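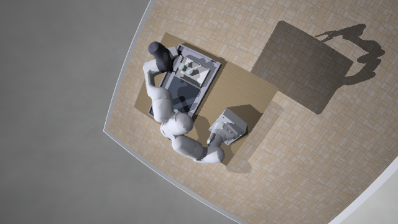

Robots at work - what do they do all day? Mostly the dull bits. Lifting a cup, moving it, lifting the next one. Same again tomorow.

At the Weltport canteen kitchen there are 400 cups to sort after lunch. Anika Szabo used to do it by hand. Sore wrists! Now an arm does the cups and she checks for cracks, plans the menus, goes home on time.

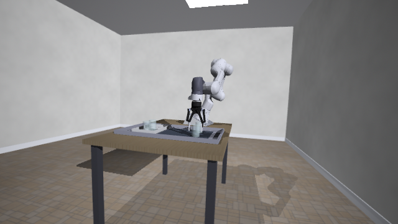
But jobs do change. Dexter Mbeki had 2 weeks of training in October to learn how to set the arm up and stop it safley. He liked it. Some of his mates were worried about their hours - fair enough, so they asked the boss. 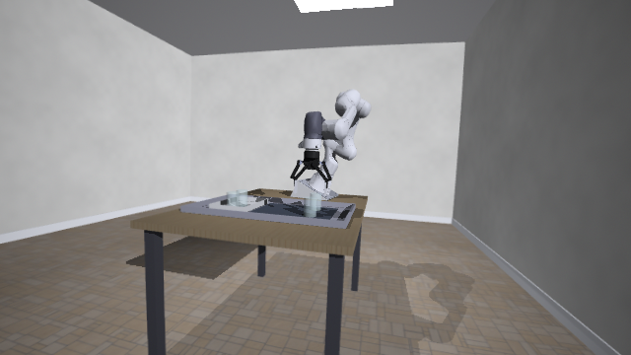 Will a robot take everyone's job?
Some jobs go, some change and some are brand new.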